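Setting up your smoke alarm log in Prarkatell

I look after five rentals on Flonunham Street, and I kept the alarm records in a notebook until I lost the notebook. These are the steps I use now. Set aside an evening and have your unit list handy.

1. Open Properties and add each address. Type the unit number in its own box, or the reminders for 631 and 631B will end up merged (ask me how I know!).
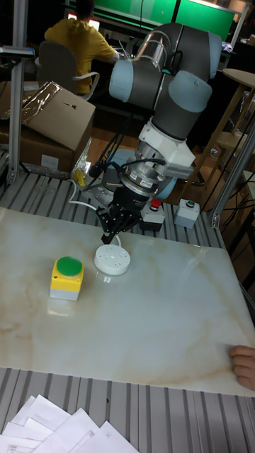
While you're on that screen, fill in the landlord contact too. I left mine blank and the first tenant notice went out with no phone number on it.

2. Add every alarm as a separate item. You'll want the room, the power type and the replace-by date, which is usually printed on the back of the alarm.

Note: hardwired alarms with a backup battery go under Hardwired. There's a spot for the battery further down the form.
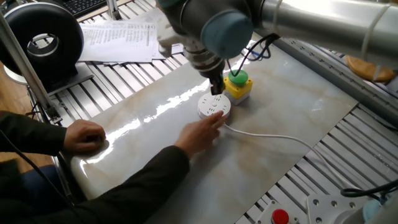
3. Pick a test schedule. I went with monthly, plus a longer check every September when I'm going in to look at the furnaces anyway.

Caution: changing the schedule later wipes any reminders you've already edited by hand. Export them first.

4. Invite your tenants. They get a link, press the test button on the alarm and tick a box — no account needed. 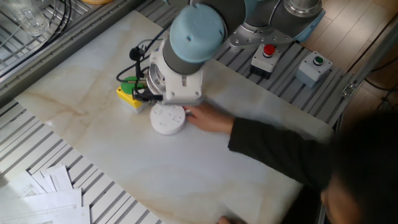 Asabe Ajayi in the upstairs unit likes paper, so I print her the form and type in the results myself. The log accepts either kind.

5. Run the summary report and save a copy somewhere safe.

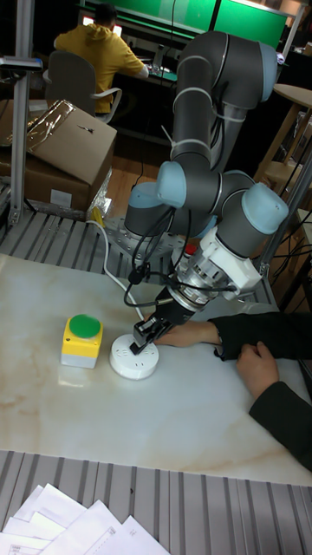 Round white outlet and green push button on the tabletop.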